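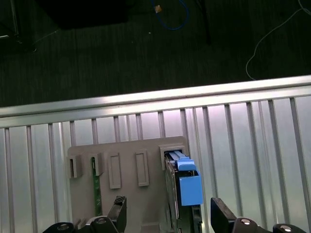
Ticket n° 19 – Cellule Dusby, démo de la journée portes ouvertes
Statut : résolu (enfin, je laisse ouvert jusqu'à la prochaine visite)

Bonjour l'équipe,

Je vous raconte tout dans l'ordre, désolé si c'est long. Pour la visite, on voulait montrer le robot en train de sortir le module à loquet bleu de son emplacement, puis de le remettre. La veille, impeccable. Le matin, devant le premier groupe (des lycéens, très bon public d'ailleurs), la pince descend, doigts bien ouverts de chaque côté du module, et là… plus rien. Code 11 sur le pupitre Clerix, « position non confirmée ». J'ai meublé comme j'ai pu en parlant de la carte verte dans un logement plus à gauche, ça les a occupés cinq minutes !

Ce que j'ai essayé :
- acquitter et relancer : trois fois, même code ;
- redémarrer le pupitre : pareil ;
- vérifier le programme : c'était bien la version de Kundosbridge, celle qu'on avait validée ;
- refaire le point d'approche au-dessus du loquet : l'écart était de 3 mm en latéral. Ah !

En fait la plaque support avait bougé pendant l'installation, sans doute quand on a tout rapproché du public. J'ai resserré les fixations, réappris le point, et fait tourner 11 cycles à vide pendant la pause de midi. Aucun défaut. L'après-midi, tous les groupes ont eu leur démo complète, avec quelques applaudissements au passage.

Reste à faire :
- ajouter un repère au feutre sur le rail pour recaler la plaque après transport ;
- traduire le message du code 11, parce que tel quel il n'aide pas beaucoup ;
- me dire si je peux garder la vitesse réduite pour les visites, je trouve que les gens suivent mieux.

Je joins l'export du journal dès que je récupère ma clé USB.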